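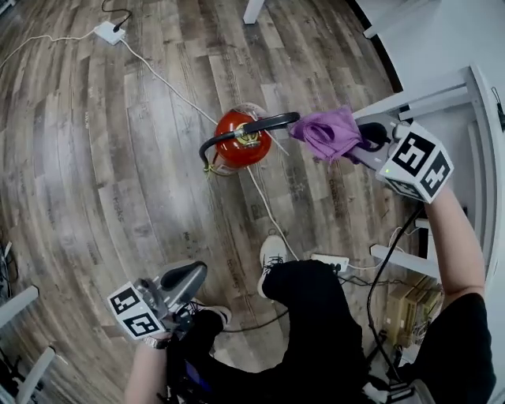

手持夹爪采集的轨迹，离线求解右手末端位姿时反复出现跳变，想请教标记检测和多假设选择这一块怎么处理比较稳。采集端是头戴广角相机加左右两只手持夹爪，每只夹爪尾部装一个白色标记立方体，各面印黑白方块图案，位姿由立方体的可见面解出，再乘固定外参得到夹爪指尖坐标。出问题的任务是擦拭灭火器：右手夹爪夹着紫色布团，贴在黑色软管的末端，左手夹爪收在身前朝上。右手立方体离相机不算近，又偏在画面右侧，靠近畸变较大的区域。

环境和参数如下：
相机 60 Hz，鱼眼模型，内参用棋盘格标定，58 张有效图。
检测器用 Latar 自带的 cube_tracker，角点亚像素细化已打开。
每帧对每个可见面单独做一次平面 PnP，取重投影误差最小的那个面作为立方体位姿。
输出送进 Greco 做平滑，低通滤波，然后导出训练用的动作序列。

现象：一段 600 帧的数据里，右手姿态有成簇的翻转，每簇持续三到八帧，翻转前后平移只差几毫米，旋转却差几十度。乘上外参以后指尖位置甩出去很远，低通滤波把它抹成一个假的摆动。左手几乎没有。重投影误差在翻转帧里并不高，和正常帧混在一起，用阈值筛不出来。

已经试过的：提高快门速度，有改善但簇还在；把低通截止频率往下调，假摆动变小，真实的擦拭动作也没了；换过一次立方体打印件，没有区别。

想问两点。一，这种翻转在检测阶段能不能消掉，还是只能靠后处理。二，如果靠后处理，用什么判据选解。

发帖人：zhouxian_pnp

灰度直方图

这是平面 PnP 的双解歧义，和滤波没有关系。单个平面标记在成像较小、接近正对相机时，透视效应弱，两个解的重投影误差几乎相等，噪声稍微变一下就换边。你“每面单独解、取误差最小”的做法把歧义原样保留了下来，还额外引入了面与面之间的切换。

建议按下面的顺序改。

先做联合求解。立方体各面之间的相对位姿是已知的刚体关系，把同一帧里所有可见面的角点放进同一个三维模型，一次解一个位姿。只要能看到两个面，角点就不共面，双解基本消失。Latar 的 cube_tracker 里对应的开关是 joint_faces，默认关闭。前提是面间几何要准。手工贴的标记常有偏移和小角度误差，需要先做一次立方体自标定：拿着立方体在相机前慢慢转，采 190 帧左右手各一份，用光束法平差优化每个面相对立方体坐标系的位姿，参考面固定不动。左右两只立方体不要共用一份结果。

再处理只剩一个面的帧。此时两个解都要保留，不要在检测器里提前丢掉。把整段轨迹当成一条链，每帧的节点是候选解，边的代价用相邻帧相对旋转的角度加平移差，节点代价用重投影误差，跑一遍维特比。你是离线处理，没有理由只看前一帧。只用前一帧做最近邻的话，一旦在簇的开头选错，后面会跟着错下去。

相邻帧代价要在相机坐标系还是世界坐标系里算，取决于头部运动。头戴相机转头时，夹爪在相机系里的位姿变化很大，应先用头部里程计变换到世界系。里程计不可靠的话退回相机系，把旋转项权重降下来。

最后是畸变。鱼眼边缘的角点不要先把整幅图去畸变再检测，插值会损失边缘分辨率。在原图上检测，细化之后只对角点坐标做去畸变，转成归一化射线再送进 PnP。顺便检查你那 58 张标定图里棋盘格有没有覆盖到右侧边缘，只集中在中央的话，总体标定误差再低也说明不了边缘的情况。

低通放在所有这些之后。旋转要在四元数或李代数上滤，不要逐个欧拉角滤。

mododberg_user7

遇到过类似的。我们用 Mododberg 的导出脚本，里面有个 max_rot_step，超过就丢帧插值，设小一点就好了。簇不长的话插值看不出来。

灰度直方图

补充一句，上面这个办法用在擦拭任务上要小心。八帧在 60 Hz 下是 133 毫秒，往复擦拭的换向可能正好落在里面，线性插值会把换向点削平。另外它只能识别簇的两个边界，簇内部相邻帧是连续的，单看步长会放过去。真要丢帧，应当同时写一个有效位，训练时把对应的动作块屏蔽掉。

贴地飞行的TF树

检测部分同意前面说的，讲一下怎么确认改对了，光看曲线变平滑不够。

做一个静态检查和一个动态检查。静态：夹爪固定在桌上，人戴着相机绕着看，把立方体位姿变换到世界系，理论上应该是一个点，看旋转的散布有没有两个峰。有两个峰就是歧义没清干净，只有一个峰但很宽，多半是里程计或者时间戳的问题。动态：指尖抵住一个固定的点，手腕绕着它转，指尖的解算位置应该不动。这一项能同时暴露外参误差，你那个“甩出去很远”就是旋转误差乘了力臂。

另外外参也要重新估。自标定以后立方体坐标系的原点和朝向可能会变，沿用旧的夹爪外参会得到一个固定偏差，动态检查里表现为指尖画一个小圆弧。我们第一次改的时候漏了这一步，查了一个下午。

Gindus 的回放工具可以把候选解全部叠加到原图上，两个解用不同颜色，翻转簇一眼就能看到。跑之前把它的自动平滑关掉，选项在轨迹图层的设置里，默认是开的。

zhouxian_pnp

打开 joint_faces 并做了自标定，同一段 600 帧重新跑完，大部分簇消失，剩下两簇都在只看得到一个面的时候。维特比还没写。标定图查过了，右边缘确实没有覆盖，准备重拍。动态检查里指尖有小圆弧，外参也一起重做，周日之后再贴结果。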